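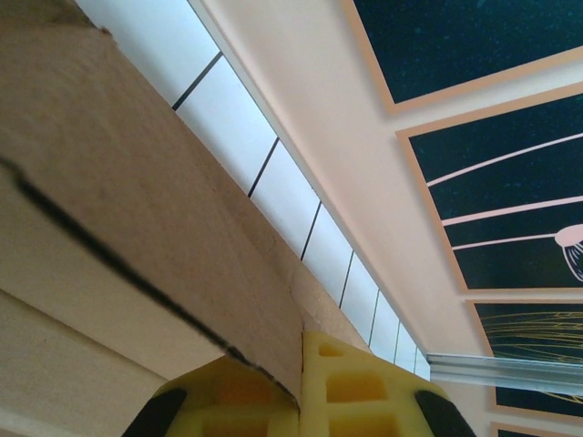 4.2 Labels and the order of visiting

The museum at Skutilcombe holds 2000 objects, of which 900 were on open display when the study began in December. Most came from the Flanonus bequest and were first arranged by donor. The present layout follows material instead: metalwork on the ground floor, textiles and paper above, and wood and board in the long gallery at the back.

We asked whether the change of layout altered the way visitors read labels. Ji and Moon had noted in the pilot that people tended to read the first label in a case and then skip to whatever was largest. The same pattern held in the metalwork rooms. In the long gallery it was weaker, and visitors went back to earlier cases more often, mostly to compare surfaces.

Label wording seems to have played some part in this. The older labels gave the donor and a date of gift. The newer ones, written under the Flivivine scheme, give the material first, then any visible wear, then the place of making if known. Wear is recorded in plain terms, without a guess at the cause. A long dark streak on a tan, wood-like surface, as in Figure 3, would be entered as a streak and nothing more. Staff found this slow at first -- the older records were full of words such as 'scorched' and 'water-damaged' with no test behind them -- and 5 per cent of the entries had to be rewritten twice.

Seating was a further influence. The long gallery has three benches and the metalwork rooms have none. Song's earlier survey of small museums treated seating as a matter of comfort only, and did not record where people looked while they sat. Our observers did, and the cases facing the benches had the longest reading times in the building. We cannot separate this effect from that of the labels with the present data. The next section deals with school groups, who were observed separately.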